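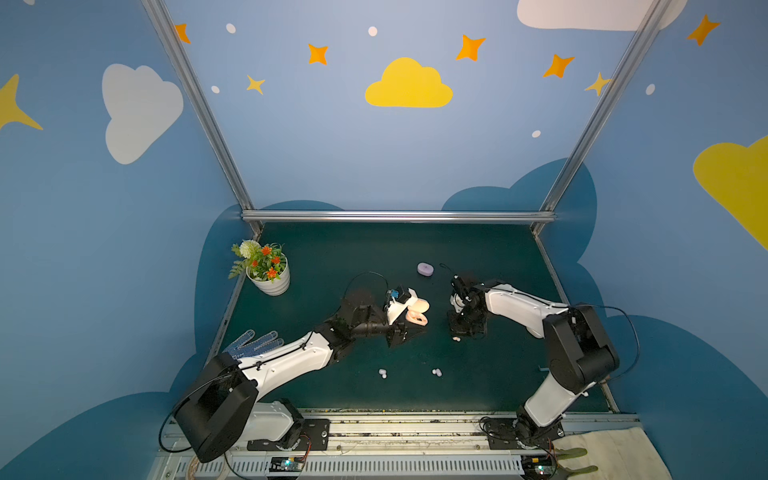
# Pirka earbuds -- data card and fault notes

Hi! I'm the one who looks after the Pirka set, so if something in these files makes you swear, I'm the person to write to. It's a two-arm tabletop set: small wireless earbuds, small round-ish charging cases, a lot of picking up and putting down. I've tried to keep this card short and failed, mostly on account of the gripper fault, which takes up half of it. If you only read one section, read **The fault**.

## What's in it

- 300 episodes, two arms, joint positions and gripper commands for both
- one fixed view over the table plus the wrist views
- a `notes.txt` per episode, written by whoever was driving (mine are the ones with spelling mistakes)
- a `flags.csv` at the top level, added in May after we worked out what had gone wrong

The tasks are the usual small fiddly ones: open a case, pick up a bud, put it in, close the case, move the case. Case colours get swapped between episodes and the buds go wherever they go. We didn't tidy the table to a template, so don't expect starting positions to repeat.

## The fault

Short version: on a chunk of the episodes, the left gripper didn't stop closing when it was told to stop closing.

Longer version. The arms run on Mastum, our control layer, and Mastum is supposed to cap the current to each gripper so that it squeezes, feels resistance and holds. Natalie Cropper was driving a case-opening run when she heard the left gripper motor whining. She let go of the leader handle and the gripper kept on squeezing. She hit the stop, everything went slack the way it should, and the case came out with a crack along the hinge. No fingers anywhere near it, thank goodness, but I went a bit cold when she told me, as I'd been leaning in to shift earbuds between runs all that week. 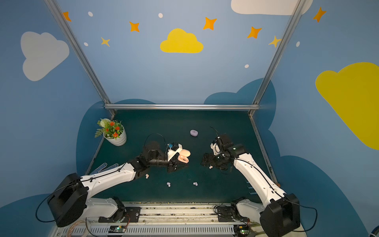

My first guess was a cable. I spent an entire afternoon reseating connectors and feeling very pleased with myself, and the fault came straight back at the next session. Barry Holroyd found the real cause by reading the logs properly -- something I should have done before touching a single plug. When Mastum lost contact with a gripper motor for more than 60 milliseconds it reconnected by itself, and on reconnecting it loaded the motor's default settings. The defaults have no current cap. So one little dropout, no warning on the screen, and from then on that gripper would close as hard as it liked until somebody power cycled the arm.

The right arm had the same bug in principle, but we never found a dropout in its logs. I'm not going to promise it never happened.

### What we changed

1. The cap is written again after every reconnect, then read back. If the two don't match, the arm won't enable.
2. A dropout now ends the episode. Annoying, yes! You lose a good run now and then. Leave it switched on anyway.
3. If gripper current stays over the limit for 2 seconds, both arms go limp.
4. Hands stay off the table while either arm is enabled. This was always the rule and I was the one breaking it, so it's on a sticker on my monitor now.

Barry tested the fix by pulling the motor lead out mid-grasp 200 times, with a foam block in the gripper in place of a case. The cap came back each time. He says his thumb hasn't forgiven me.

## Which episodes to be careful with

Anything with `grip_uncapped = 1` in `flags.csv`. The video looks perfectly normal in most of these, and that's what makes them nasty. The motion is fine too. It's the gripper current and the last bit of gripper position that you can't trust, so if you're training on vision and arm joints alone you may be happy to keep them. If you're learning anything about force, drop them.

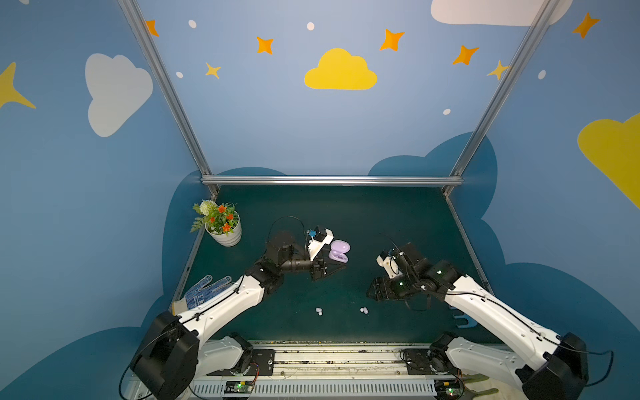

Mastum doesn't know what's on the table, so the flags come from motor logs alone and say nothing about what was being held. For that you'll need the episode notes or your own eyes. It matters more for some grasps than others: a lavender case standing open between two grippers has a lid and a hinge to worry about, whereas the little white buds are solid enough that I'd expect a hard squeeze to shoot them sideways before it broke them. If you write a quick labeller for held object, please send it over, I'd love to merge it.

## Known leftovers

- The cracked case stayed in use for a few episodes before I binned it. Search the notes for "hinge".
- Gripper current on the left arm is noisier than on the right, even after the fix. I still half suspect a cable.
- Folders starting with `heywood_` were recorded on an older Mastum build. Same layout, but the timestamps are in local time. Sorry.
- The converter for the Otesen loader skips `flags.csv` unless you pass `--with-flags`. I keep meaning to change the default.

## Reporting something

Open an issue with the episode number and what you saw. If it's a safety thing on your own rig and you're running Mastum, switch the arms off first and write to me second. Natalie checks the inbox when I'm away.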